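Folding and Sorting of Small Household Textiles
Project report, second year, Home and Materials Studies
Hussam Khoury
30 July 2021

1. Why I chose this subject

In my flat in Cumden we are three people and we share one cupboard for all towels and cloths. The cupboard is small and deep, and things at the back are forgotten. My first idea was to design a new shelf, but my supervisor asked me if the problem is really the shelf or the way we fold. So I changed the project and studied folding, and also how towels with different weave keep their shape in a pile.

The question of the report is therefore: which way of folding gives a pile that stays in order when people take things out every day?

2. Materials

I collected 23 textiles. Most were terry towels in hand size, some were kitchen cloths, and a few were smooth pieces for comparison. Part of them came from our own cupboard and the rest I bought second-hand in the Nassar market, where the seller let me choose from a large box. I washed everything before the tests with the same powder and dried it on a line indoors.

I weighed the whole collection two times on a kitchen scale. After one night on the line it was 1,350 grams, and after a second night it was 1,241 grams. I did not expect so big a difference. It means that the towels which I thought were dry still held water, mostly in the thick hems. All folding tests were done after the second weighing.

3. Method

I compared three ways of folding. The first is the half fold, where the towel is folded in two and again in two. The second is the third fold, where the long sides go to the middle and then the towel is closed like a letter. The last one is the roll.

Each pile was placed on the cupboard shelf and my flatmates used it in the normal way for one week. They were asked not to tidy it. Every evening I wrote down if the pile was leaning, if a towel was open, and if something had fallen behind. I also made notes on how each cloth behaves on the table, when it is picked up by one part only and the rest hangs free. For the sorting names I followed the short list in the Skullberg handbook of our course, with one change: I put frayed towels in a group of their own.

4. Results

The half fold was quickest but the pile began to lean on the second day. The third fold stayed best, and the edges were easy to see from the front. The roll was good for the small cloths and bad for the big towels, which opened slowly by themselves.

The weave was more important than I thought. Terry holds on to terry, so a pile of only fluffy towels is stable even if the folding is careless. When I put a smooth piece between two terry towels, the upper part of the pile moved forward each time somebody pulled from below.

Edges gave another difficulty. A towel with a frayed or fringed edge does not line up with the others, and it is hard to say where the fold should begin. I measured such towels from the first full stripe - this was more exact than measuring from the edge.

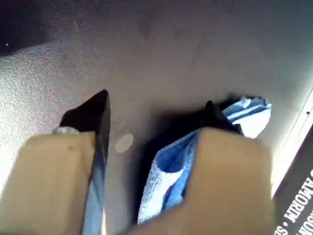 Figure 1. Blue and white striped towel held above the grey surface, with the fringed-looking edge towards the top.

The stripes were also a help for folding. With a plain towel I had to look for the middle, but with a striped one I could follow a line and the result was straight at the first try.

5. What I would change

One week for each method is short, and my flatmates knew about the test, so maybe they were more careful than usual. I would like to repeat the work in December, when the towels dry slower and the cupboard is more full. I would also use a better scale.

For our own cupboard we now use the third fold for towels and the roll for kitchen cloths. The smooth pieces are moved to a drawer.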